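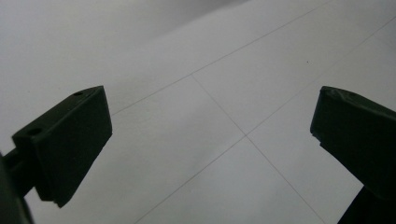

Dustex flat mop on pale tile: long-term review

Pale floor, smooth finish, thin grey grout. Whoever picked it wasn't thinking about the cleaning. A string mop left streaks on it every time, so in October I bought the Dustex flat mop, the kit with the wringer bucket and two microfibre pads. It cost $154, which is a lot for a mop. The Geston was cheaper but the hardware store only had the narrow head.

The pad is held on with hook-and-loop strips and comes off for the wash. The handle locks with a twist collar. Mine slipped a bit in the first week until I did it up properly. 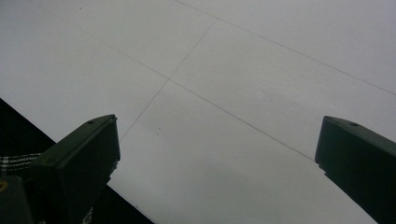 How it cleans

Good on flat tile. The head stays down and doesn't ride up at the turns. I use warm water with a small splash of neutral cleaner and wring the pad twice. Any wetter than that and it dries cloudy, and on a light colour you notice it when the sun is low.

Grout is another matter. The pad goes straight over the top, so I still get the Khokhar brush out for the joints before I mop. The instructions say one pass does both. I haven't found that. 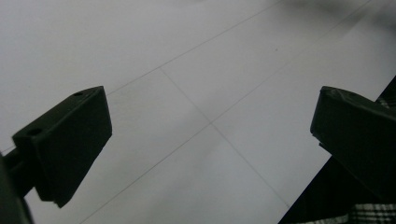
Iman Radwan commented on my first write-up that the pads go flat after a few months and the tumble dryer is to blame. She hangs hers on the line and skips the fabric softener, and she reckons the grout comes up better if the brush goes along the joint and not across it.

I switched to the line after reading that. The newer pad has kept its pile. The one I'd been putting in the dryer is now for the laundry floor. 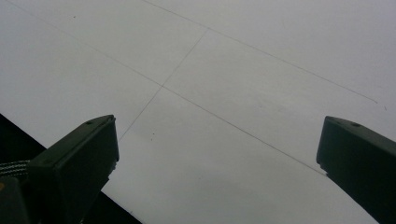 Spare pads are $9 each and easy enough to find. The bucket is the weak part of the kit, with a thin handle and no pouring lip, and I now tip it out in the tub. I'd buy the mop again but would look for it without the bucket.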